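The Hem Is the Last Honest Part of a Dress: An Afternoon with Ifigeneia Koutsoukos
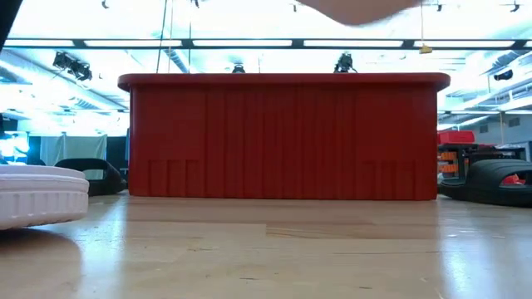

A red ribbed bin on a wooden surface.

Ifigeneia Koutsoukos does not like to be called a designer. She has made evening dresses under the name Castance for eleven years, and before this she sewed for other people, but when I used the word in my first email she corrected it in her answer. "I am a dressmaker who sells in shops," she wrote. "A designer can stay at home when the zipper breaks."

I met her in March 2025, in the two rooms over a pharmacy where Castance has its workshop. The stairs are narrow and the mannequins, she told me, had to be carried up without their stands. She was finishing a phone call with a mill when I arrived, and she pointed me to a chair that had a sleeve on it. I held the sleeve in my lap for the first ten minutes of our conversation, until her cutter, Fotis Xenos, came to take it back.

The new collection has the title Plovero. It is small, only fourteen pieces, and most of them are cut from pleated fabric. I asked her why pleats, when so many labels have shown them in the last years and the customers have maybe seen enough.

"They have seen enough of one kind," she said. "They have seen the thin polyester pleat, which is very pretty on a hanger and makes every woman look like a lamp. I have nothing against lamps. But a pleat can hold the body also. It can be heavy. When I was learning, we pleated wool crepe for skirts and it swung like a door. I wanted to come back to this."

The wool crepe comes from Brumano, a mill she has used from the beginning. For Plovero they wove a version with a little more twist in the yarn, so that it keeps the fold after steaming. The first delivery was wrong. It was the correct weight and the correct black, but the pleats opened after one evening on the mannequin, and Koutsoukos sent it back with a dress already sewn from it.

"I sent the dress so they could see. If you send only a letter, they think you are a difficult woman. If you send the dress, they understand you are a difficult woman who is right."

Xenos laughed at this from the cutting table. He has worked with her for six years and he speaks seldom, but he listens to everything. When I asked him about the second delivery he said it was good, and then, after some time, that it was very good.

A dress in the collection needs more cloth than one would guess. The long one with the high neck, which opens the lookbook, takes three times its finished width at the skirt. The flat panels are cut and hemmed first and only then sent to the pleater, a workshop called Tzanetos, where they are laid between two folded cards, rolled, tied and steamed. The cards are made by hand and each pattern has its own pair. Koutsoukos owns nine pairs and keeps them in a cupboard away from the window.

"You must hem before you pleat," she explained. "So you must decide the length before you have seen the dress. With normal fabric I can change my mind on the last day. Here I decide in the beginning, and then I live with it. For me this was a hard thing. I change my mind a lot."

She is known to her customers for the hems. On a Castance dress the hem is turned twice and sewn by hand, with a stitch that takes up only one thread of the outside. In a pleated piece this is not possible, because a thick hem does not fold well, and it took her most of a winter to accept a single turn with a narrow binding inside. The title of this article comes from something she said on this subject. She believes a shop can hide a lot of things with good lighting, but the customer always looks at the hem when she sits down, and there the light does not help.

I wanted to talk about prices, and she was not shy about it. The short dress with the square neck costs 300 euros less than the long one, and she gets letters about this difference.

"People write to me that it is only half a meter. It is not half a meter, it is half a meter three times, and then the pleater, and then Fotis has to match everything at the side seam. I answer every letter. Sometimes they buy the short one, and I am happy, because the short one is better."

Is it better?

"For dancing, yes. For standing next to a man who gives a speech, take the long one."

Castance made 1,505 pieces last year, counting the scarves. It is the highest number in the history of the label, and she does not want it to become higher. Two department stores asked her for a simpler line with a lower price, and she spent several weeks on samples for one of them. The samples still hang in the second room, under a sheet. She showed me a sleeveless shift in navy, with a zipper at the back and a neckline finished with a facing. I thought it was a nice dress and I told her so.

"It is a nice dress," she agreed. "My sister would buy it. But they wanted 200 of it in five weeks, and then 200 more in green, and I looked at Fotis and he was looking at the floor."

We spoke then for a while about fit, which is the subject that makes her talk fastest. The dresses in Plovero have no darts. The shape at the waist comes only from the pleats, which are stitched down for the length of a hand and released below. It means the dress can follow a body that changes during the day — after lunch, she said, and after a long flight — and it also means that the choice of size is less strict. She advises customers to choose by the shoulder and to forget the rest.

"The shoulder does not lie to you. The waist, it depends on what you ate."

I asked what one should wear with a heavy pleated dress, because I am short myself and was afraid of the answer. She looked at me quite seriously. With the long one, she recommends a shoe with a closed toe and a small heel, nothing with straps around the ankle, because the strap cuts the line exactly where the pleats begin to move. With the short one she allows everything, even boots. No necklace with the high neck. A belt only if it is thin, and never over the stitched part.

"And please, no jacket that ends at the hip. I see this at weddings and I must go outside. Take a long coat or be cold."

She does not go to many shows now. She used to, when she was younger and still wanted to be invited, and she remembers one season in which she saw nineteen in one week and could not describe a single dress afterward. What she does is go to dress rehearsals at the theater, where a friend from sewing school runs the wardrobe. The costumes there must survive sweat, fast changes and singers who breathe with the whole rib cage, and she says she has learned more about openings and closings there than in any atelier. The hidden hook at the side of the long dress, the one that holds the zipper when you lift the arm, is taken from an opera costume. Her friend knows it and has received a free scarf.

The collection goes to the shops in May. There will be black, a dark brown and a red that Brumano dyed for her in a small lot, listed on the order sheet as number 203. She has asked them for a nicer name and they have not answered. The red was the last color to be decided and for a long time it was not in the plan. Xenos was against it. He thinks pleats in a bright color show each shadow, and that a customer will see a line and believe it is a mistake.

"He is correct, it shows everything," Koutsoukos said. "So we have to make it without mistakes."

"We make it more slowly," said Xenos.

Before I left she let me try the short one in brown, behind a curtain, with my winter socks on. It was heavier than I expected and it settled a moment after I stopped moving. I turned around a few times in front of the mirror. She came with pins in her mouth and lifted the left shoulder by a very small amount, looked, and let it down again. Then her phone rang, it was the pleater, and she went to the other room to argue about a delivery date while I looked for my shoes.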